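Open Day Working Group – Minutes
Meeting room 2, Condale site, October

Present: Chinyere Abubakar (chair), Niall Munro, Deepika Achari, Suha Twal (minutes)
Apologies: Yanti Sembiring

1. Minutes of the last meeting
Accepted with one correction. The visiting party from Bevan is 26 people, as in their email, and the agenda should be changed to match.

2. Demonstration cell
Niall reported that the arm is installed and running the Otine sorting routine at reduced speed. One full cycle takes roughly 20 seconds. The wrist cabling was discussed at length. Deepika asked for the cables to be checked through the full range of wrist rotation before any visitor session. Niall agreed and will record the result in the cell log.

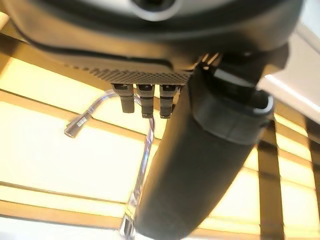

Deepika also asked for the connectors to be reseated and labeled against the wiring sheet, revision 772. The sheet held at the cell is an older revision and should be removed. Spare cables are on order from Hondosov – no delivery date yet. If they have not arrived by the dry run, the demonstration goes ahead with the present set.

3. Visitor sessions
Agreed that groups will be no larger than 10 at the barrier. Each group gets a short talk, two cycles of the sorting routine and time for questions. Chinyere will give the talk. Suha raised the matter of visitors asking to jog the arm themselves. Agreed that this will not be offered. The teach pendant stays with the operator at all times.

4. Safety
Risk assessment reviewed. Two changes: the floor marking is to be moved back to the second line, and the emergency stop is to be tested before each session, with the tester's initials entered on the sheet. Deepika to reissue.

5. Actions
Niall – cable check, connector labels, removal of old wiring sheet
Deepika – revised risk assessment
Suha – joining instructions to Bevan, including parking and footwear
Yanti – confirm loan of the second display screen (carried over)

6. Any other business
Niall asked whether the cell could be left powered overnight before the open day. Not agreed. Start-up will be at 7:30 a.m.

Next meeting: after the dry run, same room.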